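README – Sorkon movement timing set

Reading time: 5 min

Timing and service records for hand-wound watches, mostly the Plarkico cal. 30 and its later cousins. 300 watches, one row per session, plus a notes file that's messier than I'd like. Put together from bench logs so if something looks like it was typed at midnight, it probably was.

What's in the folder

sessions.csv – the main table. Rate, amplitude, beat error, position, wind state.
watches.csv – one row per watch. Serial range, case metal, dial text, crystal type.
notes.txt – free text from the bench. Not cleaned. Some German in there.
photos/ – see further down.

Start with watches.csv. Everything else hangs off watch_id.

Where the watches came from

Estate lots, two collectors who let us borrow trays, and walk-ins. No dealer stock. That matters if you want to say anything about condition – the walk-ins are in worse shape on average because people bring a watch in when it stops. The lots are the opposite, a lot of them sat in a drawer since they were bought.

Prices are not in here. Please stop asking. I had a column for it in the first draft and everybody looked at that and nothing else.

How they were timed

Same timing machine the whole way through. Lift angle set to 52 for everything in the cal. 30 family, which is what the old parts sheet says. The Flellar-signed ones use a slightly different balance and I'm not sure 52 is right for those. Column lift_angle is there so you can redo it.

8 readings per session: six positions at full wind, then dial up and crown down again a day later. Watches rested on the bench between, no winder. If a reading wouldn't settle I left the cell blank. Blank means blank, it does not mean zero. Somebody averaged them in as zeros last winter and got a very sad chart.

Amplitude after service and before service are in the same column, use the state field to split them (pre / post). Do this first.

Columns people get wrong

rate_s – seconds per day, plus is fast.
beat_ms – always positive, no direction recorded.
dial_orig – y, n or u. The u is for unsure and there are plenty. Redials on these were sometimes done very well and I'm not going to pretend I can tell from the minute track every time.
crown_orig – same codes. Signed crowns got swapped around alot, so a y here means right style, not proof.
ref – the reference stamped inside the caseback. 1715 shows up in both the steel and the gold-filled case, that's correct, don't merge or dedupe on it.

Known problems

- Two spellings of Grønli in dial_text (with and without the slash). Retailer signature, same shop.
- Magnetized watches were demagnetized before the first reading from January on. Earlier ones were not. Flag is demag.
- Case diameters measured without crown, except the first tray, where I forgot. Marked in notes.
- Serial numbers are cut down to the first digits to keep owners happy. So no exact dating, only ranges, and the ranges themselves come from a table that collectors have been arguing over forever.
- Water damage is graded by eye. One pair of eyes. Mine.

Photos

Movement side and dial side where I had permission, jpeg, small. No color correction so don't judge a patina from them. Lume shots were dropped, too inconsistant to be any use. File names follow watch_id and side.
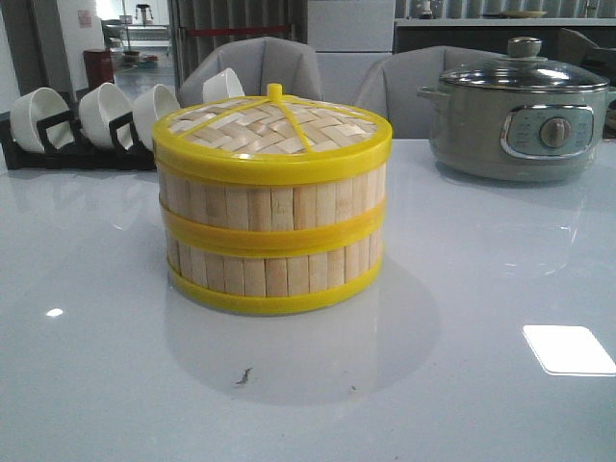
Annelies Reisinger wrote in to say the Flellar pieces should be split out completely, as the balance spring on hers was plainly a later replacement and she has seen the same on others. Her feeling is that the post-service amplitudes for that group tell you more about the spring supplier than about the watch. Fair point. I've added spring_orig as a column but it's only filled where the bridge was off and I could really look, so mostly blank for now. She also thinks the bent lug note on one of the 1715s is a repair and not a factory thing. Changed.

Using it

Fine for hobby work, articles, forum arguments. Credit the Sorkon set and say which version. Don't use it to value a watch for sale or for insurance – condition grades are too rough for that.

Corrections by mail please, with the watch_id in the subject line. Next version when the third tray is done, and the owner wants it back so that should be soon.

Last edit Sat 20 September

3 comments · 8 shares

Contact | © Sorkon timing set | Back to top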